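Keeping antibodies happy in the lab fridge (and other cold-box habits)

15/03/2022

I've been running Western blots at the Sosville lab for 8 years now, and most of the bad ones I can trace back to the refrigerator. The protocol was fine and so was the transfer. The antibody had just been thawed and refrozen until there wasn't much left of it. So here are the bench habits I'd pass on to anyone starting out, in no particular order.

Aliquot on the day it arrives. Don't put the vial in the freezer "for now" because you will forget, and then you'll thaw the whole thing for 4 microliters. I spin the tube for a few seconds first (there's always a drop hiding in the cap), then split it into small low-bind tubes. Ten microliters is my usual. Anything smaller and you lose too much to the walls of the tube.

Write the label before you fill the tube! Frosty plastic and a marker do not get along. I put the target, the host species, the lot number and the date it was opened, and I cover it with clear tape. Our freezer list at Sosville was up to 2,964 entries last January, and the ones that gave us trouble were all tubes that said things like "anti-rabbit, new."

Read the sheet before picking a temperature. Lots of antibodies in 50% glycerol are happy at -20, where they stay liquid, and plenty of conjugated ones hate being frozen at all. HRP conjugates live in my fridge door... no, scratch that, they live on the back shelf. The door warms up every time somebody goes looking for buffer.

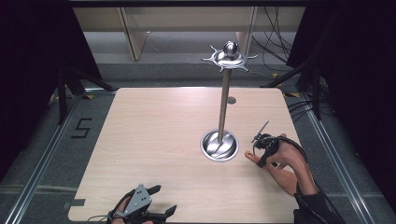 A reader at Figueroa wrote in to say that she keeps her diluted primaries in 5% BSA with a little sodium azide and gets 7 uses out of a good one before the bands start to fade. I've never pushed it that far, but I like that she writes a tally mark on the tube each time. One warning, though: keep azide away from anything with HRP on it. It kills the enzyme, and you'll spend a whole afternoon blaming your ECL reagent. It's toxic too, so wear gloves and don't pour it down the sink.

Milk is fine for blocking, but make it fresh. It goes sour in the fridge faster than you'd think, and old milk leaves speckles all over the membrane. If you're after a phospho-protein, go with BSA, as the casein in milk can give you a background you'll never wash out.

For the boxes themselves, I use the plain cardboard kind with a grid, from Sterkport. The fancy plastic ones from Pandness look great but the lids pop off when they're very cold (mine did, anyway). Keep a paper map taped inside the lid and cross off a tube when you take it out. Pencil holds up better than ballpoint.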